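The Snack Station Diaries
What goes on the table when everybody is hungry at four o'clock

I have strong feelings about office snacks. I came to them the hard way, after years of working in places where "snacks" meant a drawer of soy sauce packets and one cough drop. So when I took over the snack budget at our place in April (108 dollars a month, don't get excited), I went a little overboard with containers.
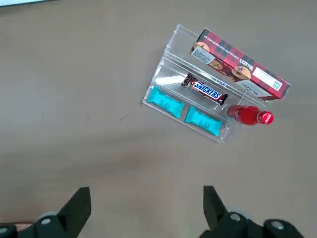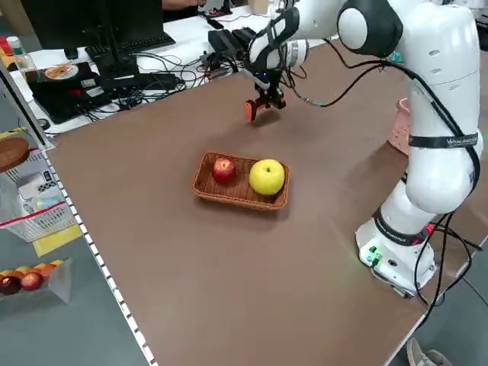 Chocolate and shortbread in the clear organizer, apple and yellow fruit in the wicker basket.

The case for the clear box

I used to keep candy in a Bandeck tin with a lid, very cute, very retro, and people forgot it existed. Then I switched to clear acrylic with tiers and wow, what a difference! You can see a Snickers from across the room. You can also see when the Snickers is gone, so I get the complaints faster, but fine.

My tip is to lay the big box across the raised back part and keep the lower sections for single bars. A box of Walkers chocolate chip shortbread does nicely up there - that red and black tartan is better than any sign I could make. Wipe the acrylic with a soft cloth and skip the paper towels. I scratched my first one to death.

Fruit needs a basket

Put an apple in a plastic bin and it looks like a leftover. Put the same apple in something woven and people want to paint it. I like a shallow rectangle, because a deep bowl hides whatever is going bad at the bottom (ask me about the pear of last winter - or please don't).

I also keep it skimpy. Two pieces at a time is plenty, and a small red one next to a big yellow one looks cheerful. The rest of the fruit waits in the fridge. Most of mine comes from Szabó, the little grocery by the bus stop, where they let you pick through the crate yourself.

Who eats what

I got curious and kept a tally for one month on a Pidix notepad. We went through 117 candy bars and 16 pieces of fruit. Sixteen! I moved the basket closer to the coffee and the next month was better, though I'd stopped counting by then, so you'll have to trust me.

Shopping for your own

Measure your table first. I ordered an Ikgate organizer that was gorgeous and much too deep for the shelf I had in mind, and it lives in my bathroom now, holding cotton balls.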